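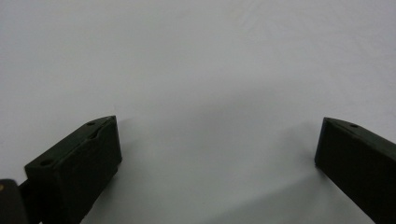 How much does a plain white cotton sheet shrink in commercial washing?

Most of the change comes in the first few washes. At Gundcombe they plan for up to 4 percent in the length and 2 percent in the width, and cut the cloth oversize to match.

The figures come from the open day at the Gundcombe linen works in Kuvthorpe, held on 15th March. The works makes, washes and repairs flat white goods for hotels and small hospitals: sheets, pillowcases, tablecloths and draw sheets. I went for the inspection and cutting rooms, which were closed to visitors last time, and skipped most of the wash house.

Cloth arrives on rolls from two mills. Gornari supplies the plain-weave cotton for sheets, and Cieślak supplies a heavier cotton and polyester blend for table linen. Both come already bleached. The works used to buy gray cloth and send it out for bleaching, but shade varied between lots and a mended sheet could end up with a patch whiter than the rest of it. Each roll now carries a lot card, and a length from the outer end is kept in a drawer for as long as goods from that lot are in service.

Inspection comes before cutting. The cloth is drawn over a sloped table with a light behind it, then turned and checked flat under a lamp set low at one side. The two steps catch different faults. Light from behind shows thin places, missing picks and slubs. Light from the side shows creases, pressed-in lint and any place where the weave has been pulled. Syfiqah — properly Syafiqah Teoh, my apologies to her for the spelling on my visitor form — runs this room and spent a good while on the side lamp. She keeps it low enough that a single loose thread throws a shadow. With the ceiling lights on, the same thread could not be found, and she let several of us try.

Faults are marked at the selvage with a colored thread, never with chalk or pen. The cutter reads the threads and works around them where the layout allows. A fault that will fall inside a hem is ignored. A fault in the middle of a sheet means the length is set aside for pillowcases, which need smaller clean areas.

The cutting room is on the floor above and is kept drier than I had expected. Cotton takes up moisture from the air and changes size as it does so, and a sheet cut from damp cloth will measure short later. Rolls brought up from the store are opened and left to rest overnight on the racks. Cloth that has just come off a roll is also under tension, and this has a larger effect than the moisture. Aravind Kurian, the head cutter, showed two lengths measured straight from the roll and again after resting. The rested lengths were visibly shorter against the brass rule set into the table edge.

Sheets are cut in stacks. The works does not tear them, although a torn edge follows the thread exactly and a cut one may not. Tearing stretches the outer yarns and leaves a wavy edge that has to be pressed before hemming. Instead, a single thread is drawn out across the top layer and used as the cutting line. It is slow, but only one layer in each stack needs it, and the stack is squared against a fence beforehand.

Hemming I saw only briefly. The top hem is wide and the bottom hem narrow, so that staff making a bed can tell the ends apart by feel. Stitching is a plain lockstitch in a polyester-core thread with a cotton cover. An all-cotton thread was tried and gave out before the cloth did. The corners are back-tacked and checked by hand.

The test bench was the most useful part of the day for me. Sample squares from every lot are washed, tumbled and pressed, then laid out relaxed and measured between sewn marks. The squares are smoothed from the center outward with the flat of the hand and no pulling. One visitor pulled, politely, and was shown how far the reading had moved. Results go into a ledger as well as onto the computer. The August entries from last year show one lot of the blend well outside tolerance, and the cloth was returned to the mill. Gundcombe now holds each new delivery until its washed squares have been read.

The current order on the cutting tables was for 2000 sheets, of which 794 had been cut when we came through. Finished goods are folded with the fold lines shifted from one batch to the next, because a crease pressed repeatedly in the same place will wear through along its length. I have seen this at home on a tablecloth and had put it down to the table.

The mending room took the last half hour. Small holes are darned by machine with stitches run in both directions, and larger damage near an edge is cut away and the sheet made down to the next size. Sheets too thin for a bed go for draw sheets, then for dust covers, then for wiping cloths. The thinness is judged by holding the middle of the sheet up to a window. There is a gauge in the drawer, but the menders prefer the window and the ledger suggests that the two methods agree fairly well.

A few practical notes for anyone going to the next open day. The works entrance is on the canal side, and the gate on the main road stays locked. Stairs to the cutting room are steep and there is no elevator for visitors. Dark wool sheds onto white cloth, so coats and sweaters have to be left at the desk. Remnants of the sheeting are sold by weight near the exit — I bought enough for four pillowcases and will wash it before cutting.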